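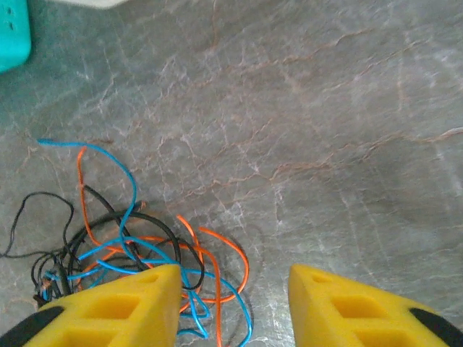
So Sovetell is buying Ravham. The phone company that makes the phone I own is now owned by the company that makes the app I deleted from it. July is off to a great start.

The press release says "nothing will change for Ravham customers." I have been through two of these mergers as a customer and I still have the chargers.

For anyone who missed it: Ravham is the one with the battery you can pop out with your thumbnail. Sovetell is the one with the weather app that wants your contacts. They say they share a vision.

What they also share is a repair program, or they will by Friday. Ravham used to mail you a battery and a little card with four drawings on it. Sovetell would like you to make an account first. Then confirm the account. Then rate the confirming.

I made the account. It asked for my phone's serial number, which is printed under the battery, so I took the battery out of the phone I was making the account on.
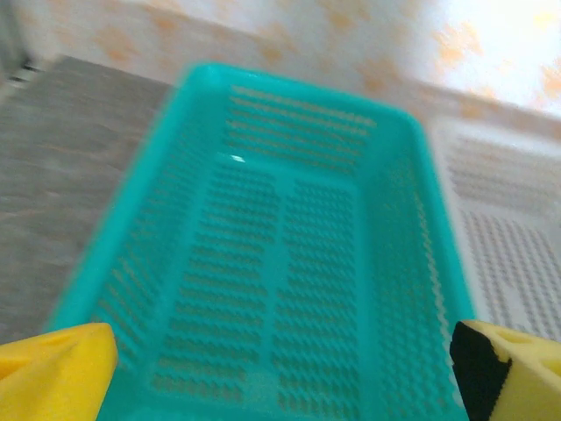
Kiri Costigan: They moved my warranty over last night and now it says I own an Okura tablet. I have never owned an Okura anything. Do I get to keep it?

Kiri, I'd claim it. File a repair and see what comes back in the mail.

The Okura thing may be a real clue, though. Sovetell sold its tablet line under that name and then quit after 2 years, and it looks like they dumped everybody into the same old database. My profile lists my preferred stylus. I've never held a stylus long enough to form a preference.

Anyway, the numbers. A spare battery used to be 5 bucks if you sent the old one back. On the new site it's 70, or free with a membership, and the membership page won't show a price until you put in a card.

Tsung-han Chuang says there are 3000 people in the owners' group now and most of them joined this week to ask where to buy batteries before the old store shuts. I joined this week to ask where to buy batteries before the old store shuts.

Current best answer from the group is a shop that only lists them under Ďurica, same part, different sticker. Shipping takes a month. I ordered two and got an email thanking me for my interest in tablets.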